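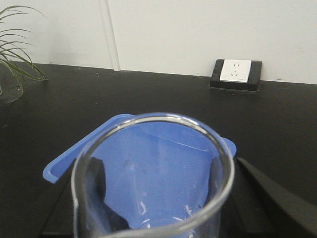

Nkrumah Tsikata reckons I've left the best goalie Clostgate ever had out of my all-time side, and he's been in my replies since breakfast saying so.

Right, let's have it out then. He means Shawky. Lovely reflexes, great in a shoot-out, and I had his name on the back of my first replica shirt. But he played 17 games for us! You can't get into an all-time team on 17 games.

Flindier gets the gloves for me. Four seasons, hardly missed a night, and that March when we had half a defence out injured he kept us in the play-off places more or less on his own.

Yes, I know about the Skander game. Everyone brings up the Skander game. He let in three in the first period and then shut the door – we won it in overtime and I lost my voice.

Someone else is asking why there are no wingers from the old rink days. Fair point, but I only started going after the move, so I'm picking from players I've watched. Make your own list, I'd love to read it.

Nkrumah now says there were 500 people in for Shawky's debut and every one of them would back him. I was one of the 500, mate, and I'm still going with Flindier.

Defence pairings tomorrow, once I've dug the old programmes out of the loft. If anyone's got the ones from our second season, give me a shout – mine went missing when we moved house.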